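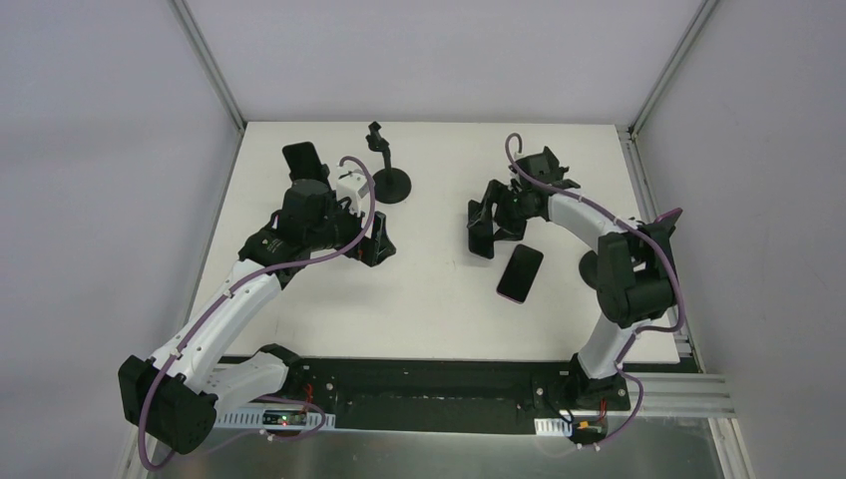
The Ilero booth: two arms, two phones, one stand waiting for a customer.

November 20, 2020

I drove 139 miles to the Tirmont open day to look at the future, and the future was putting phones on stands. I have a phone. I have a stand, too, somewhere under the mail. I stayed at that booth longer than at any other, so make of that what you will.

Vurnico had the big hall, with the loud music and the free tote bags. Ilero got a side room next to the coat rack, which suited me fine. You could stand right up at the booth and hear the motors whine, and there was a chair if you got there early.

The job sounds like nothing. Pick up a phone, get it upright, set it in the little clamp on the post. I do harder things before coffee. But a phone lying flat on a smooth table is a nasty thing to grab if all you have is a pair of stiff black jaws. There's no edge to get under, and the whole thing is slippery and costs $800. I caught myself making a pinching motion in the air to work out how I'd do it. The man next to me was doing the same. We both stopped.

I liked the cables best. They're purple, and they loop up over the wrists like something off a dentist's chair. Everything else is white links and black motors and very serious, and then there's this grape-colored hose having a nice day.

The handout said the arms had been through 1000 practice rounds before the show. It didn't say how many phones had been through them. I asked, and got a smile and a sticker.

Nägeli had a talk upstairs about sorting warehouse returns, and I went, and I took 3 pages of notes that I can't read now. Something about boxes. The coffee was good, though - real cups, and someone kept filling the milk.

There's another open day in December, and parking is free if you use the back lot. I missed the sign and paid at the front. I've also dug out my stand. It holds the phone fine, as long as I don't touch the screen.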